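Drendska Promoted Post Scheduler

Drendska buys and times your promoted posts on four social networks, so you can stop refreshing the trends page at lunch. Set a budget, pick a topic, and go do your job.

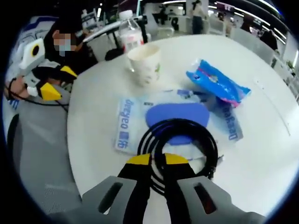
It also holds a post back when the topic turns sour – a feature Emmanuel Owino added in July, after his own bakery ad ran beside a plumbing disaster.

Plans start at 500 posts a month. Puns are not checked.

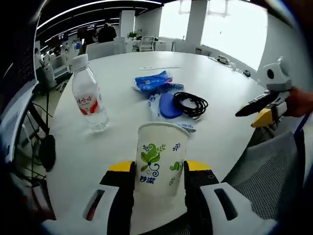
What you get

Spend caps by the hour
Two user seats
Reports your boss might open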